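Two-arm cell: cable by the wrist gets caught, and box is not picked at the bin wall

Posted by raltura_bench

Hello all. I look after a small cell with two arms on one white table. The task is easy: one small box and one blue bin. My problem is the cable at the wrist. After 40 cycles it starts to pull on the connector. Also, a box lying close to the bin wall is often missed.
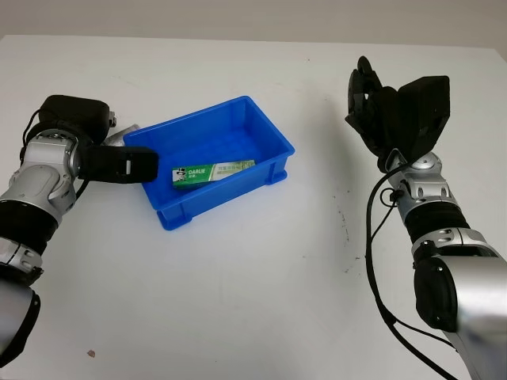

Toothpaste box in the bin, near the front wall. See the cable loop on the right arm.

Posted by Thampi

We had the same at Jutance. Your loop is long. Fix it with a soft strap at the forearm, then turn the wrist by hand to both ends with the power off. The cable must stay slack at both ends. Ours has now done 3089 cycles on one cable.

For the bin, mark its corners on the table with tape. When it moves a little, your taught points are wrong. Please teach the pick beside the bin first, and only then inside.

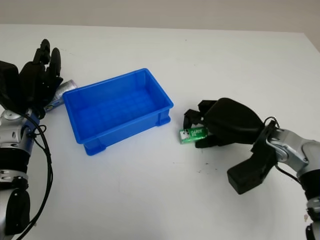
Bin empty, right hand low at the green box on the table.

Posted by radia_k

just buy shorter cable

Posted by raltura_bench

Thank you Thampi. I strapped it and ran 172 cycles, no pulling until now. The tape I will do in the morning. Shorter cable I cannot order before December.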